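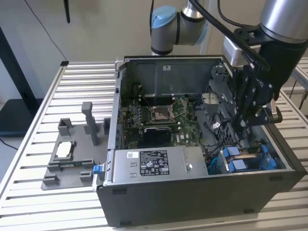
Dell tower on its side, panel off, CPU socket open.

# Ondier Desktop Teardown Notes

Data card and README for the Ondier parts set. The set covers desktop towers that came in for stripping and were sorted into parts to keep and parts to scrap. Each record is one machine, with a parts list, a condition note for each part and a short log of the order in which things came out.

## What is in it

- 200 towers, all full-size desktop cases
- 1237 part records
- 790 of those have a condition note longer than one line
- one plain text log per tower

Laptops, all-in-ones and servers are left out. Monitors and keyboards came in on the same pallets but were never logged.

## Folder layout

 ondier/
 towers/ one folder per machine
 parts.csv every part, one row each
 notes/ longer condition notes
 README.md

Tower folders are named by intake number. The numbers have gaps where a machine was turned away at intake. Don't renumber them, the notes point to the old numbers.

## Columns in parts.csv

- `tower`: intake number
- `part`: one of the names in the list below
- `maker`: as printed on the part, blank if nothing is printed
- `state`: keep, scrap, or unsure
- `missing`: yes if the place for the part was there but the part was not
- `remark`: free text

Part names used: board, cpu, heatsink, memory, psu, drive, carrier, fan, shroud, cable, case, panel, other.

A carrier is the plastic holder a drive sits in. It gets its own row even when the drive is still in it. The cage stays with the case and goes under `case`. Early rows from January had cages under `other`; these were fixed in version 4, but a few may have slipped through.

## How a tower is logged

1. Lay the case on its side with the open side up.
2. Take off the side panel and write down whether it has all its screws.
3. Look at the CPU socket before touching anything else. If the lever is up and the socket is empty, put `missing` as yes for the CPU.
4. Copy the ratings off the power supply label. If the label can't be read, write "no label" in the remark.
5. Log the drives and carriers, then the fan and its shroud.
6. Memory next. Empty slots don't get rows.
7. Board last.

The board's maker goes down as printed on the board, even when the case has a different badge. 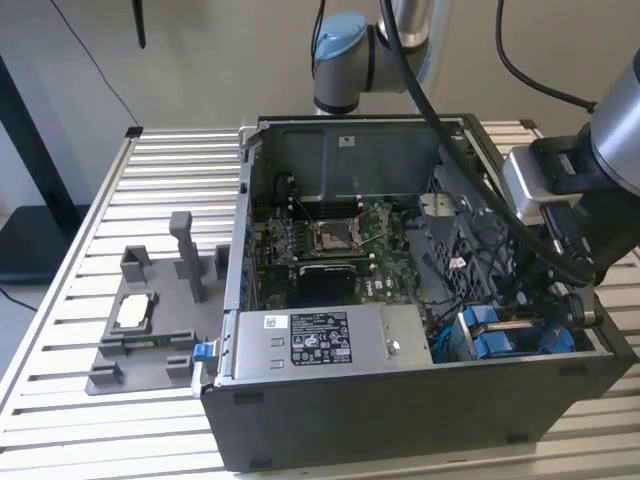
Abdel Hamid wrote in to say that an open socket should never travel through the shop bare, and that the first thing he does with a board like this is put a plastic cover over the pins. He would also like `state` to be "unsure" for any board that comes in without its processor, whatever it looks like, until someone has gone over the pins with a magnifier.

The second point has been taken up. From version 4 on, a board with an empty socket is "unsure" unless the remark says the pins were checked. Covers aren't tracked in the set. If you want them, use the free text field and write "cover" so it can be searched.

## Known problems

Heatsink is used for two different things. Most rows mean the one that goes on the processor, but some mean the smaller block fixed to the board. When the small block is meant, the remark usually has "chipset" in it. Splitting the name in two is planned.

Cable rows are thin. A bundle that came out in one piece was logged as one part, and two people would not always bundle the same way.

Power supplies were not load tested. "keep" only means the case was not dented, the leads were whole and the label could be read. Please don't plug one in on the strength of this file.

Serial numbers and asset tags have been removed from the text. If you find one that was missed, write to us and it will be taken out.

## Related sets

The Tukeria set uses the same part names but covers small form factor machines. The Emau set is older and has no `missing` column, so the two can't be joined without some cleanup by hand.

## Changes

Version 4, Monday, May 7, 2018: cages moved to `case`, new rule for boards with an empty socket, typos in `maker`.

Version 3: `missing` column added.

## Use

Free to use and change. Keep this file with any copy you pass on.

Contact the Ondier parts desk | © 2018 Ondier | Back to top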